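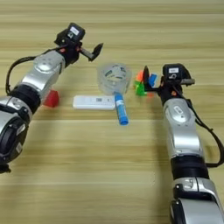
I've been meaning to put up a little gallery of tables for ages, and Leilani Pennington finally nagged me into it (thank you, Leilani!). I'm a sucker for a pale wooden top, and I've looked at far too many of them since March. What I love is a grain that runs straight across in stripes, tan and then honey-brown and then tan again, and a few colourful blocks in the middle set it off a treat. My old desk was plain white and showed every single crumb!

Next up, the bits and pieces. I can't keep a table clear for longer than a cup of tea, so I like to see how the wood looks with ordinary clutter on it – tape, toys, whatever's come out of the drawer.

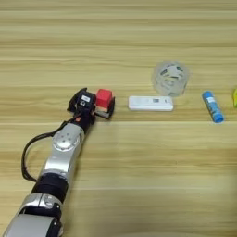
Red cube, clear tape and something slim and white, all over the stripy wood.

Leilani prefers the dark tops at Furnton and we've agreed to differ. I went round twice and came home with nothing but a lamp. 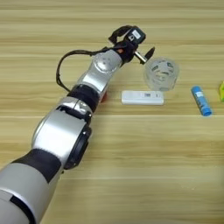
My other weakness is anything see-through. I've got a whole shelf of tumblers at home and keep finding excuses for one more. A clear plastic cup like this one gives you a soft reflection of the tabletop as well, and I think it looks lovely next to the flat white thing in front. I'm still after a tray to go with mine, so if you spot a nice one, do drop me a line!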